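Markton terrain plug-in out of beta, node library goes free for hobbyists

March
By Deepika Nambiar

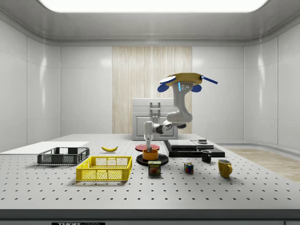
Pelkonen has moved Markton, its terrain and displacement plug-in, out of public beta. The 2.0 build went up on the downloads page Monday morning and is open to anyone with a current licence. Beta testers don't need to reinstall, just run the updater and restart the host program.

Short version for those in a rush. New erosion solver. Masks that survive a resolution change. Free hobby licence, no watermark. Old node files still open, with one exception, see further down.

What's new

The erosion solver has been rewritten from the ground up. Beta users will remember the old one, mostly for the stair-stepping on long slopes and the way it would carve a river straight thorugh a ridge if the seed was unlucky. The new solver works on the full heightfield instead of tiles, so no more seams along tile borders. Slower on small terrains, quicker on large ones. A test scene we use in-house, a coastal range with 24 nodes in the network, used to be an overnight job and now finishes over lunch.

Masks are the other big one. Up to now a painted mask was tied to the resolution it was painted at. Change the output size and the edges went soft or drifted off the feature they were meant to cover. Masks are now stored as strokes and redrawn at whatever size is asked for. Existing bitmap masks stay as they are unless converted. Right click, Convert to Strokes. Keep a copy of the original, conversion on very noisy masks can lose fine detail.

"I must have had this request in my inbox from the first week of the beta," said Nithin Shenoy, lead developer on Markton. "People were painting snow lines at preview size, loving them, then rendering at full size and the snow was halfway down the valley. It was the top item on the forum and fair enough."

Also in this build:

Strata node, with separate hardness per layer
Slope and altitude limits on every fractal node, no need to wire up a seperate filter
Limit by distance from camera, for dropping small displacement in the background
Preview window can be undocked and moved to a second monitor
Colour picker remembers the last 15 swatches
Undo for node deletion (yes, finally)
Metres or feet, set per project

Fixed: crash when a network was pasted into itself. Fixed: grey preview on some laptops after sleep. Fixed: fractal detail leaking past a mask set to hard edge. The last one took three tries and we'd like to hear from anyone who still sees it. Send the scene file, a screenshot isn't enough to go on.

Free hobby licence

The hobby licence covers personal and classroom use. It has every node. Limits are output size and commercial use, that's all. No time limit and no watermark on renders. Sign up with an email address and the key arrives straight away, check the junk folder if it doesn't.

Paid licences are unchanged in price. Anyone who bought during the beta keeps their rate at renewal.

"We went back and forth on the watermark," said Rosário Caldeira, product manager. "In the end the people posting renders on their own galleries are the ones bringing others in. Stamping our name across their sky wasn't doing anybody a favour."

Shared library

The community node library, which was started by beta users as a forum thread and got badly out of hand, now has its own home inside the program. It opened with 698 presets. All of them were checked against the new build before going in, and presets that leaned on the old erosion behaviour are tagged Legacy so nobody gets a surprise.

Sivaprasad Achari looked after the checking and will keep running the library. Submissions are open now. A preset needs a name, a thumbnail and a sentence on what it does. "Mountain final final" will be sent back. Authors keep the rights to their work and can pull a preset at any time.

The Andby collection, the desert and badlands set many testers will know, is included in full. The Clasico pack is not in yet, a few of its networks use a retired node and are being rebuilt. Should be in with the next update.

Compatibility

Scenes from the beta open directly. The exception is any scene using the Drift node, which has been retired. Those open with the node greyed out and its last result baked in, so the terrain looks the same but can't be edited at that point in the network. Swap in a Wind node to get the controls back. Settings don't carry over one to one, sorry, there's a conversion table in the manual.

Once a scene is saved in 2.0 it won't open in the beta any more. Save under a new name if you're sharing with someone who hasn't updated.

Export to 16-bit and 32-bit heightfields works as before. Mesh export now writes normals. Normals were there all along for the preview, they just weren't being written out.

Known problems

Preview can lag a step behind when strata and erosion are both switched on. The final render is right. Undocked preview forgets its position if the second monitor is unplugged. Very long file paths still fail on export with a message that makes no sense, we're working on the failure and the message.

Help and tutorials

The manual has been rewritten to match and there's a starter tutorial, from a flat plane to a finished lake scene. Deepika Menon wrote it and it's aimed at someone who has never opened a node network. She's doing a follow-up on masks and would like suggestions, post them in the tutorials section of the forum and attach the scene file where you can.

Bug reports go through the Help menu, which attaches the log for you. Licence questions by email please, not the forum, we can't look up keys there.

Review copies and high resolution renders are available to press on request.

About Pelkonen

Pelkonen makes terrain, sky and scattering tools for 3D artists. Markton is its terrain plug-in.

Media contact: Deepika Nambiar, Pelkonen press desk | Copyright Pelkonen. All rights reserved. | Back to top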